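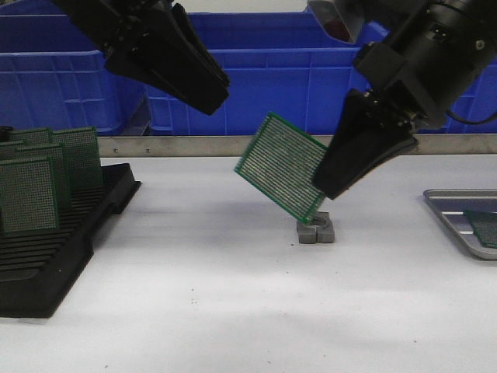
Rok Nikolaidis asked whether the episodes in which the operator pauses for a long time before releasing the board should be kept, or whether they teach the policy to hesitate. His view is that they should be cut. Mine is that they should be kept and marked, so that the matter can be settled at training time. The question was left open and is to be raised again once the Folo run has been evaluated.

**Notebook, board handling task, Jul 7, 2022**

Purpose of the session: to add teleoperated demonstrations of perforated board handling to the Trarard set, with both arms live and all camera streams recorded. The set stood at 1,381 accepted episodes before work began. The figure excludes the May recordings, which were made with the earlier finger shape and are stored separately.

**Procedure**

1. Arms returned to the home pose and streams checked for matching timestamps.
2. Operator reads the instruction aloud and starts the episode with the pedal.
3. One board is handled per episode. The arm not in use is kept clear of the other and is not parked, so that its joint values are recorded throughout.
4. Operator ends the episode and enters a grade of accept, review or reject. The grade is not to be changed afterwards by the operator. A second person may change it, with initials.

Ebuka Bassey operated for the first half of the session and Lợi Tăng for the second. Grip force was left at the value agreed last time.

**Observations**

The boards are thin, and from the wrist camera an upright board gives the policy very little to work with. Small errors in its rotation about the vertical are hard to judge from that view alone. The fixed view shows the tilt of the board much better but loses whatever the fingers cover. We therefore continue to require both streams for every accepted episode, and an episode with a dropped wrist stream is rejected even where the handling was good.
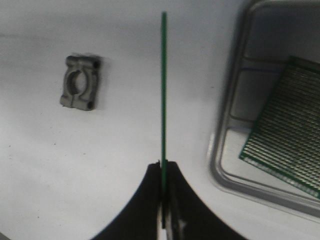
*Fig. 2. Wrist camera. Board held edge-on in the fingers, clamp block to the left, tray to the right.*

Lợi grips nearer the corner than Ebuka does, and the board swings slightly when the arm changes direction. Both styles were accepted. Kazimiera Nowakowski would like the operator's initials carried into the episode record so that the two can be separated. The field exists in Jorix but is not filled by the recording script.

Reflections from the metal tray were strong in several episodes. The lamp was not moved, as a change in the middle of a session would be awkward to trace later.

**Rejected and held**

- 7 rejected at the bench: 3 for a dropped wrist stream, the remainder for a board released before it was properly supported.
- 12 held for review, nearly all for contact between the board and the clamp block. It has not been decided whether light contact counts as a fault. The written instructions say only "avoid the block".

**Actions**

- Gijs Hoekstra to fill the operator field in the recording script and to confirm that old records still load.
- Kazimiera to go through the held episodes and propose wording on contact.
- Rok to provide the pause length he would regard as too long, in seconds.
- Table to be wiped before the next session; there are specks on the surface in both views.
- Grip force to stay as it is until the held episodes have been graded.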